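Gallery: Guest Room Refresh, Trorngate House

February 28, 2025

We spent 2 days on the small bedrooms at Trorngate. The paint is done in most of them, and the beds are back against the walls. Curtains and lamps come in March. The bedding is from Torkard, and nearly 351 square feet of floor still needs a second coat of varnish. Room plans are at the front desk, and larger prints of these pictures can be ordered there too.

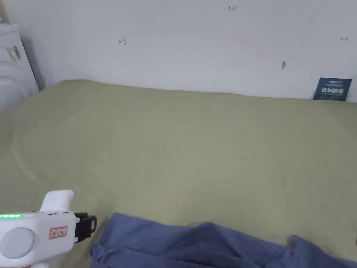
Fikre Kata, house manager

Green cover on the bed, white wall behind it. The 123, the small arrows and the brownish mark still need to be painted over. A dark blue card with Chinese characters is standing at the back of the bed.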